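Around the Entry: Slippers, Shelves and the Strip of Carpet In Between

I've wanted to write about slippers for months, and I kept getting talked into doing something more seasonal (the gutter piece in April, the one about seed trays). Well, the seed trays are doing fine without me, so slippers it is!

It started with the mail. I mentioned in passing, at the very bottom of the last newsletter, that we keep a pair for guests by the door, and I got more letters about that one line than about anything else I wrote all spring. Some of you thought it was lovely. A few of you thought it was bossy. One person wanted to know what kind, what size, and where on earth they go when there's no company, and that's the letter I've been carrying around in my bag ever since.

So, where they go. I'm a believer in the low shelf. I had a basket for years and I hated that basket. You'd come in with an armful of groceries and have to root around like a raccoon to find a left one, and then the only right one at the bottom belonged to somebody else. A shelf keeps every pair side by side with the heels facing you, and you can step straight in after you've set them on the floor. Ours is low enough that small kids can reach it and tall enough to get a broom head under, and I wouldn't go back for anything.

The floor matters more than the shelf, though, and I'll say that loudly. If you've got carpet tiles running up to wood, you have a natural line to work with. Shoes stop at one side, slippers start at the other, and people pick up on it without a sign.

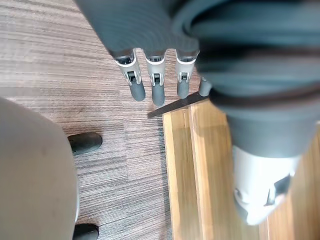

Does it matter which surface the shelf stands on? I'd put it on the carpet side if you've got the room, so nobody has to cross bare wood in their socks to get to it.

I do have one warning about streaky carpet. It hides everything. I picked a stripe for our hallway at home precisely for that, and I was very pleased with myself until I lost an earring back in it, and then a screw, and then (don't ask) a pill the dog was supposed to have swallowed. It's wonderful for crumbs you'd rather not think about until the weekend. For anything you need to find again, take a flashlight and lay it flat on the floor so the beam skims across. Little things throw a shadow that way and you can spot them from across the hall.

Vacuum it in both directions, too. I go with the stripe first and then across it, and the second pass always brings up more than I'd like. Carpet tiles have the one great advantage that you can lift a bad one and swap it with a tile from under the sofa, which I've done twice now – once for coffee and once for something the cat did that I won't put in a newsletter.
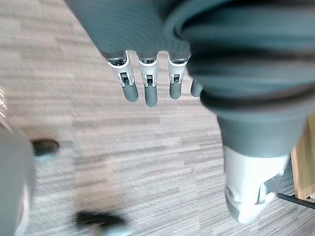

And if you're buying new tiles, get a few extra in the same batch. I didn't, and the replacement from Modton came in a shade warmer than the rest. It sits behind the coat rack and I'm the only one who ever looks at it, but I look at it every single day.

Now for the slippers themselves. I like a slide, open at the toe and heel, one wide band across the top. They fit more feet than a closed slipper does, they don't need bending down for, and they air out between visitors. A thick soft sole is kinder to cold feet, and pale gray goes with everything, although it does show dirt sooner than navy would. Mine go in a mesh bag on a cool wash and then dry flat on a towel, away from the heater. I put them through the dryer once and they came out the shape of potato chips.

Two pairs is plenty for most homes. I know a catalog will try to sell you a set of six, and I nearly fell for it, but where would you keep them? Put out two, leave a bit of shelf bare between them so they don't get shoved into a heap, and tuck any others in a closet for the holidays. 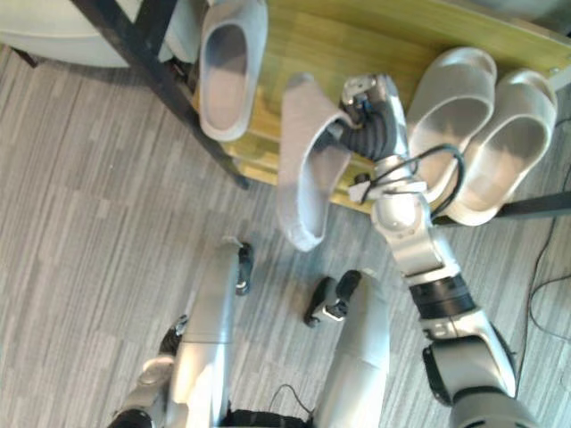

Ingvild Kristiansen wrote in to disagree with me about the slides. She wants a closed heel on anything that will be worn on stairs, and says she'd sooner keep three sizes of proper slippers than have a guest walk out of one halfway down with a cup of tea.

She's got a point, and I've written back to tell her so. We're all on one floor and I hadn't given stairs a thought. If yours is a house with a staircase right off the entry, go with Ingvild and get the closed heel, and maybe something with a bit of grip underneath while you're at it.

Next time I'm doing boot trays, so send me your puddle stories. I'd also love to hear from anyone who has managed to get a teenager to put both slippers back on the same shelf.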